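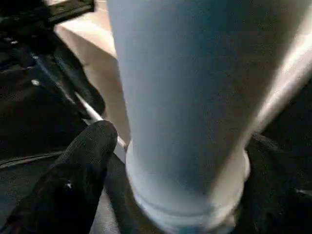
Pale blue, white ring at the foot.

Tips for getting through building work, 3/6/18

We did the old Prenimberg schoolroom over the winter, new lobby on the front and a ramp, and people keep asking what I'd do differently. Quick list then. Add your own at the bottom.

Dust first. Tape plastic sheet over every doorway you're not using, floor to ceiling, and fold the bottom edge under a batten. Damp old towel along the threshold as well. Wring it out at tea time and put it back. Masking tape pulls gloss paint off if you leave it up for weeks, so get the low tack stuff. We didn't. Repainted two frames.

Doors coming off? Write on the top edge in pencil which room and which way up. Hinges and screws in a sandwich bag, bag taped to the door. Old screws are often odd lengths and the new ones wont sit flush.
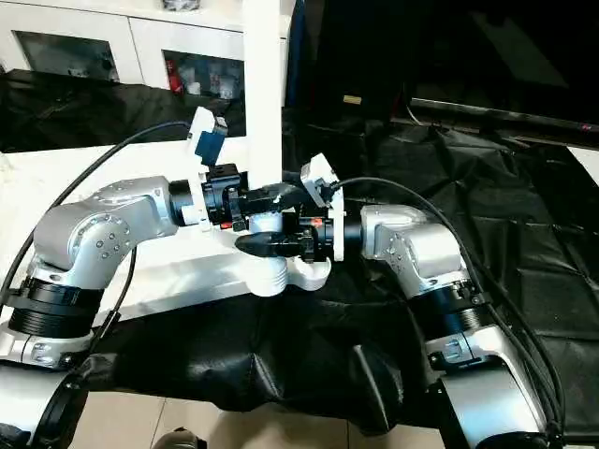 Trims, socket plates and vent covers want sorting before the fitters turn up, not after. Lay everything out on the bench, wipe it over, check for cracks. Light-coloured bits on a light-coloured top are a pain to find again once you put them down -- same as the white part and white surface in the photo -- so I put a dark towel under mine. Bag by room. Hamish Munro did ours in ice cream tubs with the lids labelled, and when the lids got swapped we had a vent cover for the lobby turn up in the loo.

Ramp. Check your levels with a long straight edge before the concrete goes anywhere near it. Ours was 14 mm out at the door end, found it with an hour to spare. Keep the off-cuts of shuttering, you will need a wedge.

Money. Our front lobby quote from Dallo was 1,979 without the door furniture, which we hadn't noticed. Read the bit marked exclusions. Then ask for it again in writing if anything's been changed by phone. 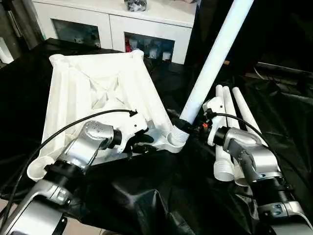

And ask about making good. Lindsay plastered round the new opening but the skirting wasn't in the price, so that was us on our knees with a mitre box. Cut skirting a hair long, spring it in. Caulk the top edge, filler for nail holes, never the other way about.

Sanding old floorboards: start at 40 grit, knock the nails down first or you'll rip the belt. Vacuum between grits. Do the edges last thing and wear a proper mask.

Paint tins -- write the room and date on the lid, then dab a bit of the colour next to it. Store upside down if the lid's tight. Brushes keep overnight in cling film, no need to wash them out every evening.

Keys. Get spare sets cut before the painters start, and a hook for them that isnt in the building.

More on windows in October when we've done the back.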